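Sun 17 May
Workshop notebook, disassembly bench, Clamgate site

Entry concerns the second stage of the Galladar trial, in which desktop towers are stripped for parts by the arm and the bench staff take over sorting, testing and records. Previous entries cover installation and the guarding inspection.

Status at start of shift. The backlog stands at 800 towers, nearly all from the Wysocka office contract. The target for this stage remains 40 units per shift, with one operator attending the cell. Under the manual arrangement, three technicians worked the same job at adjacent benches and rotated every two hours. Two of those technicians are now assigned to component testing. The third post stays on the bench as cell operator, and the duties of that post are not yet written down in full. They should be before June.

Work order in use. The case is laid on its side with the cover off. Memory, processor and drive go to the parts tray at the left of the case, each in its own place. The operator checks the tray before it leaves the table. Cables are the main cause of stops. Where a lead crosses the board or arches over the drive cage, the operator is to move it clear by hand with the cell in the stopped state, then release the cell from the panel. Reaching in during a pause is not permitted. A pause is not a stop, and the indicator for the two is too similar. Raised with Narkora, who maintain the control software; reply awaited.

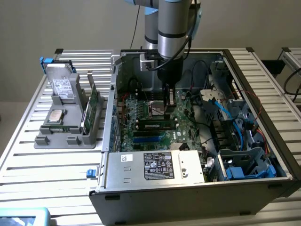

The question of pace was discussed at the shift meeting and is recorded at the request of those present. Under manual work, a technician who met a stiff latch or a bent bracket would set the unit aside and continue with the next. The cell takes units in sequence, and the operator has no approved way to skip one. The result is a person waiting on a machine that is waiting on a person. It was agreed that a hold shelf will be marked out beside the infeed and that the operator may send any unit to it without giving a written reason. A tally of held units will be enough.

Staff also reported the following:

Hand and wrist strain is lower than under manual work. Two technicians had previously asked for lighter duties on this account, and both have withdrawn the request.

Attention is harder to keep up. Watching the cell for a full rotation was described as more tiring than doing the work. Rotation at the cell is therefore cut to one hour, effective next shift. The testing bench will supply the relief.

Skill is a concern. The technicians know the common case layouts by touch and can judge a failing clip before it breaks. If they no longer open cases, this will be lost, and new staff will not gain it. Proposal: 18 units per week to be taken from the queue and stripped by hand, in turn, by every member of the bench. Supervisor has agreed in principle. Planning has asked how these units will be counted toward the target. They should be counted in full.

Piece records. Under the old sheet, each technician signed for the parts recovered. The cell log now gives one operator name per shift, and the people who clear the cables and reject damaged parts do not appear in it. The old sheet will run beside the log until the log has a field for each person on rotation. This makes for double entry and was not welcomed, but the bonus scheme still draws on the signed sheet and cannot be left without it.

Supplies. 200 antistatic bags received, small size only. The drive bags are still outstanding. Drives are to go in the lined crates until they arrive, label side up, one layer to a crate.

Open items
Written duties for cell operator: supervisor, draft first, then to the bench for comment.
Pause and stop indicator: Narkora.
Hold shelf: mark floor and fit label before next shift.
Hand work quota: planning to confirm the count.
Rotation sheet: revised copy to be posted at the cell and at the testing bench.

Next entry to include the tally of held units and the first results from one-hour rotation.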